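Flellance Wall Mount Shelf and Media Cabinet
Set-Up Guide, Section 4: Placing, Leveling and Loading the Unit
Revised April 28, 2021

Read this section through once before you move the unit. You should already have finished Section 3 (Assembly), and all cam locks should be turned fully to the stop. If any cam lock still turns freely, go back to step 3.9.

4.1 What you need

Spirit level, at least 12 inches long
Tape measure
Pencil
Phillips screwdriver, No. 2
Drill with a bit to suit your wall type
Anti-tip kit (bag D in the carton)
Felt pads (bag E)
A second person for lifting

The anti-tip kit comes with one steel strap, two short wood screws and one long screw for a wall stud. Wall plugs are not in the kit. Masonry, plaster and hollow walls each need a different plug, sold at any hardware store.

4.2 Choosing the position

1. Pick a stretch of solid wall with no baseboard heater, floor vent or radiator under or behind the unit.

2. Measure the wall. The long model is 1445 mm wide and needs at least 50 mm free at each end so the side panels can be wiped down and the cables reached.

3. Check that the door panel and drawer can open all the way. The drawer comes out 261 mm at full extension. Add room for a person to stand in front of it.

4. Mark the two ends of the unit on the wall with light pencil lines.

5. Look for outlets. The cable opening in the back panel is 122 mm from the right-hand end as you face the unit. If the only outlet is on the left, run the cord along the rear rail using the clips in bag E.

Note: Direct sun will change the color of wood-grain finishes over time. Objects left on the top in the same place for months can leave a lighter or darker patch. This is normal and isn't covered by the warranty.

4.3 Moving the unit into place

1. Remove the drawer and any loose shelves.

2. Tape the door panel shut with painter's tape. Don't use packing tape, which can lift the finish.

3. If your unit has a glass top, take it off and lean it against a wall on a folded blanket, long edge down. Keep children and pets out of the room until it is back on.

4. Stick one felt pad under each foot. Press for ten seconds.

5. With one person at each end, lift from under the base. Don't lift by the top panel.

6. Set the unit down between your pencil marks, 10 mm off the wall.

CAUTION: Don't drag the unit. The feet are held by a single bolt each and will bend or pull out under a side load. Bent feet must be replaced as a pair.

4.4 Leveling

1. Lay the spirit level on the top, left to right, close to the front edge.

2. Turn the foot on the low side counterclockwise until the bubble is centered. One full turn raises the corner 1.5 mm.

3. Turn the level so it runs front to back and repeat.

4. Check left to right again. Changing one corner often shifts another - go around twice if you need to.

5. Push gently on each corner. The unit should not rock.

On thick carpet, let the unit stand overnight and level it a second time before you fit the strap. The pile will settle under the weight.

4.5 Fitting the anti-tip strap

1. Find a wall stud within the width of the unit. Mark its center in pencil just above the top of the back panel.

2. Fasten one end of the strap to the back rail with the two short wood screws.

3. Slide the unit back so it nearly touches the wall.

4. Drive the long screw through the free end of the strap and into the stud. Stop when the strap is snug.

5. Pull the top of the unit toward you with light force. If it moves more than a finger's width, loosen the long screw, take up the slack and tighten again.

WARNING: Furniture can tip over and cause serious injury or death. Fit the strap even if the unit is low and feels stable. Never let a child climb on the drawer or door.

4.6 Refitting the glass top

1. Wipe the upper surface of the cabinet with a dry cloth. Any grit under the glass will scratch both surfaces.

2. Place the clear bumpers from bag E in the four corners, 20 mm in from each edge.

3. Lower the glass with two people, rear edge first, and center it by eye.

4. Press lightly at each corner. If the glass rattles, add a second bumper at the loose corner.

4.7 Loading

Wait until the strap is on and the glass is seated before you put anything on the unit. Put the heaviest things in the bottom compartment first, then fill the drawer, then the top.

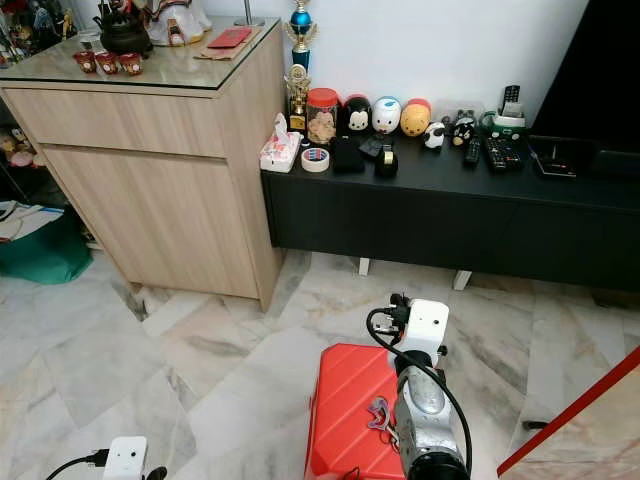 Fig. 4-6. Cabinet with glass top and low console, both in use.

Load limits are as follows.

Top panel or glass top: 20 kg, spread evenly
Drawer: 6 kg
Bottom compartment: 15 kg
Low console, full length: 35 kg

Keep tall or top-heavy objects toward the back. Small items can go anywhere, but leave 30 mm clear along the front edge of glass. Put a mat under anything hot, and don't stand a hot pot directly on the glass even for a short time. Sudden heat can crack it.

If a television will stand on the console, use the television maker's own anti-tip strap as well. The Flellance strap holds the furniture only. The base of the television must fit fully on the console top, which is 238 mm deep on the slim version.

4.8 Checks after the first month

1. Retighten the drawer handle and hinge screws by hand.

2. Check the level again and adjust the feet.

3. Check the long screw in the wall strap.

4. Replace any felt pad that has slipped.

Repeat these checks once a year, and each time the unit is moved. Screws for the strap should not be reused in the same hole. Replacement bags D and E are sold by Akbulut under the part names printed on the bags; have the label from the underside of the drawer at hand when you order.

For cleaning and care of surfaces, go to Section 5.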